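Progress Report to the Bonsu Fund
Project: Teaching Household Handling Tasks by Demonstration
Reporting team: Manipulation Group, Drilosstead
Submitted by: Ursina Thaler, project lead
Period covered: the second half of the grant year, closing in February

1. Status

The project is on schedule for its main deliverable, a set of remote-control demonstrations of kitchen handling tasks recorded in simulation. At the close of the period the set held 302 accepted demonstrations against a full-year target of 200. The second deliverable, a smaller set recorded by hand-guiding the physical arm, is behind plan and is discussed in section 4.

Spending is within the approved budget. One change between budget lines, from travel to operator hours, was agreed with the Fund in advance and has been applied.

2. Work carried out

Operators control the simulated arm with a handheld controller. Each demonstration begins from a new arrangement of objects and ends when the operator marks the task as done or abandons the attempt. The operator works from two views, one close to the gripper and one set back from the counter.

Jin-sol Woo rebuilt the control link early in the period. Under the former version, small hand movements were passed to the arm with a delay, and operators tended to overshoot when closing on an object. The revised link, known within the group as Hutar, sends position and grip commands on separate channels. Operators now report that they can slow down near an object without the fingers closing early.

Sunee Jaidee was responsible for operator training. New operators complete a practice block before any of their recordings are considered for the set. The practice block covers approach, grasp, lift and placement, and must be passed with both the left-handed and the right-handed controller layout. Two operators completed training in this period and are now recording regularly.

The object list was extended to include fruit and vegetables as well as tableware and bottles. Rounded and irregular items were requested by the Fund's reviewer at the last meeting — the earlier set relied too heavily on boxes and cans. The counter layouts are deliberately crowded, so that the operator must choose a path past other objects.

3. Review and quality

Every recording is checked by a person who did not make it. Amparo Cabrera leads this review. A recording is set aside if the object is pushed through another object, if the operator pauses for a long period without moving, or if the written instruction does not match what was done. In this period 122 recordings were set aside. Most of these came from the weeks before the control link was replaced, and they have been kept in a separate folder for study.

The review also showed that operators differ in how they approach round objects. Some come straight down from above; others tilt the wrist first. Both approaches have been kept in the set, and the choice is now noted in the record for each demonstration. We expect this to be useful when training begins, as a mixed set without such notes may lead the learned policy to hesitate between the two.

4. Delays and risks

Hand-guided recording on the physical arm started late. The safety assessment for the room was returned with questions on the position of the stop switch, and a second visit was needed. Recording has now been approved, with one operator and one observer present at all times.

A further risk is the transfer of data to our partner, Mundix, whose storage format differs from ours. Huguette Guillot has written a converter and tested it on a small part of the set. Joint positions and grip commands carry over correctly. Time stamps do not yet match in every case, and full transfer will wait until this is settled.

5. Next period

The group will complete the hand-guided set, carry out the full transfer to Mundix and begin the first training runs. An interim note on training results will be sent to the Fund before the next review meeting. We ask the Fund to confirm whether the reviewer wishes to observe a recording session in person — a remote visit can also be arranged.

6. Illustrations

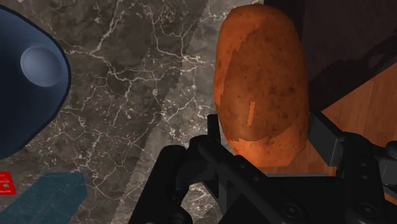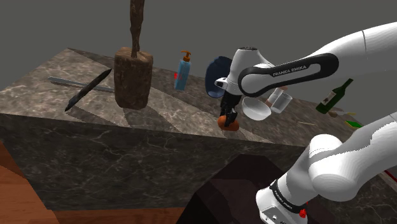
Figures 1 and 2. Simulated counter setting: potato at the gripper (Figure 1); orange held between the gripper fingers (Figure 2).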